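Opening the Case Before Buying the Drive

Office desktops retired after four or five years often need storage more than replacement. Lefteris Margaritis, who manages repairs at Limer, keeps 227 towers in service across 2 sites, and his log for December lists drive swaps ahead of every other job.

The procedure starts at the wall outlet. Power is disconnected and the side panel removed before any part is ordered. 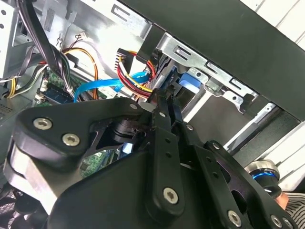
Cable length decides more installations than drive capacity does. A 1000 GB drive costs little, but the power lead has to reach the bay without strain on the plug. Older towers route cable bundles close to the motherboard, where they can lie over a seated memory module, and a SATA power connector is best traced back through the bundle by hand. Pulling on it can lift a neighboring plug — a fault that shows up later as a missing drive.

Margaritis labels both ends of each data cable, then closes the case only after the drive appears in the setup menu. Machines that fail this check twice go back to the bench with a new cable.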